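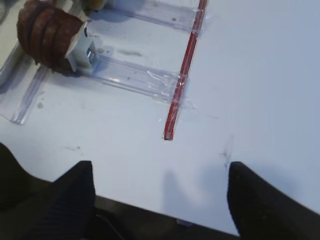
This is the winter round of the safety check for the Vídalín lunch kitchen, done in December before opening. I write the comments in the same order as I walk, so the next person can follow with the paper in the hand. My first look is always at the worktops, from the height of the table, where small things are easy to see. On the white table there is a small blue-grey thing right at the front edge, and such things should be moved before any food comes out. Elaine Arruda has the keys for the gas cupboard and the store.

Part A. Worktops and small equipment

1. Worktops clean, no cracks, no sharp corners.
Result: pass.
Comment: The long bench by the window has a chip under the edge. You feel it with the finger but you do not see it. Please cover it with tape until it is filled.

2. Dispensers and holders stand firm and do not slide when pushed.
Result: pass with comment.
Comment: Push from the side and also from the front. The clear plastic ones should be washed by hand, the hot machine makes them cloudy. The Brosix cup holder near the door has one loose screw.

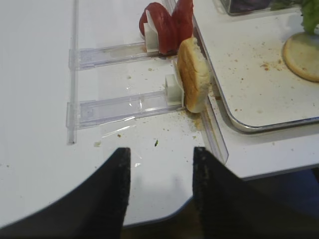

3. Knives in the rack, blades to the wall.
Result: pass.
Comment: One bread knife was in the drawer again. I put it back.

4. Salads and leaves in a clean container, and nothing stored under raw meat.
Result: pass.
Comment: A clear container is best, you can see brown leaves at the bottom without opening anything. The date label goes on the short side, not on the lid - lids get mixed.
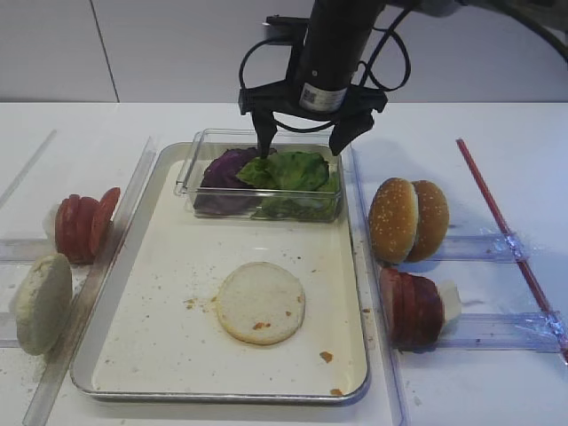
Part B. Electricity, gas and water

5. Cables and plugs without damage.
Result: fail.
Comment: The kettle plug is brown at one pin. I took the kettle out of use and wrote the number on it (11). The spare Clillero kettle is 3,000 watts, so please do not use it in the same double socket as the toaster.

6. Gas valve closes fully, no smell, meter read.
Result: pass.
Comment: Meter shows 2,248. The valve is stiff but it closes. Elaine has asked Enmont to look at it when they come for the boiler.

7. Hot tap runs hot and the sink empties without help.
Result: pass.
Comment: It took nearly 10 minutes before the hot water came. Was it always like this? If somebody remembers, please write it below.

Part C. Oven area and exits

8. Oven door, seal and shelves in order.
Result: pass with comment.
Comment: The seal is hard at the lower left corner. The shelves are straight, but trays are a different matter. Put each tray on a flat table and press on the corners one after another.

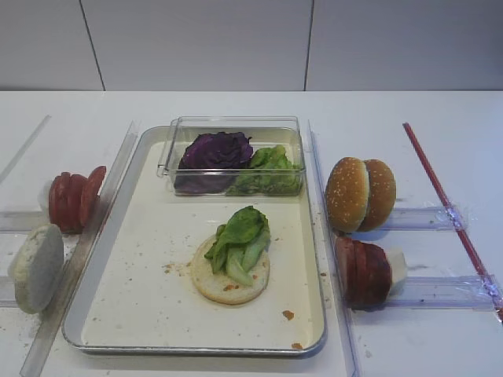
If it rocks, it can jump in the hot oven and spill fat, so it goes to the metal bin and not back to the shelf. Look also along the rim for sharp places. I did not find any this time.

9. Back door opens from inside without key.
Result: pass.
Comment: Two crates of potatoes stood in front of it. Moved to the store.

10. Fire blanket and extinguisher in place, seal not broken.
Result: pass.
Comment: The sign above the blanket has fallen behind the fridge. I could not reach it - a new sign is needed.

Open points: items 5, 8 and 10. Kettle first, please.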